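The Worktable: Notes on Care and Refinishing

Posted 2021-08-19

Readers of this blog will be aware that the long table in the front room serves several purposes in this household. It is a desk in the morning, a place for meals when guests are present, and a play surface for the remainder of the day. The table was purchased in July from the Jandau warehouse sale at a price of 210 dollars, and a number of readers have since written to ask how it has held up. The present entry is intended to answer those inquiries.

The top measures 153 centimeters in length. It was sold as unfinished, although a thin factory coat was evidently present, and removing that coat took up the greater part of a weekend. Sanding was carried out by hand, always along the grain, first with a coarse paper and then with a finer one. Dust was taken off with a barely damp cloth and the surface was left overnight before any product was applied.

Two finishes were considered. The first, Primard hard oil, was recommended by Shoshana Pettigrew, whose own kitchen counter was treated with it several years ago and remains in good order. The second was Kurian matte wax, which is less expensive and has a milder odor. Small areas on the underside of the table were treated with each. The oil turned the wood noticeably yellow. The wax left the color close to that of the bare wood, and it was therefore selected, with the understanding that it would need to be renewed more often.

Two coats were applied, with a rest of 8 hours between them. The instructions on the tin call for a longer interval in humid weather, and it would have been wise to observe this. The first coat was still slightly tacky in places when the second went on, and further buffing was required. 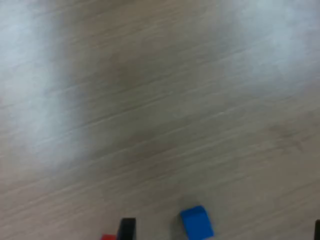 The tabletop in bright light, with the blocks at the near edge.

The color has been the most satisfactory result of the project. It is a pale gray-beige that changes a good deal with the light, and near the window it can look almost white. The grain remains plainly visible, as had been hoped. There is one faint brownish blotch which the wax did not conceal. It was decided to leave this as it is. Sanding one small area risks creating a shallow dip, and the mark is seldom noticed by anyone other than the author.

With regard to daily use, the following practices have been adopted. Hot dishes are placed on a trivet. Spilled drinks are wiped up promptly. Crayons are permitted only on top of a paper sheet, a rule which was introduced after an incident with a green crayon and about which no more need be said. Building blocks are allowed directly on the wood. They have caused no scratches of any consequence so far, although dragging them across the surface is discouraged.

Sioned Kneath wrote to ask whether a glass cover would be preferable in a home with children. This was given serious thought. A made-to-measure sheet was quoted by Fluder at more than the table itself had cost, and crumbs tend to work their way beneath such covers. The wood is also far more pleasant to rest one's arms upon. No cover will be purchased at this time.

A third coat of wax is planned before the heating season begins. The legs have not yet been treated and do not match the top. They will be addressed in a separate entry, once a decision has been reached on whether they are to be waxed or painted.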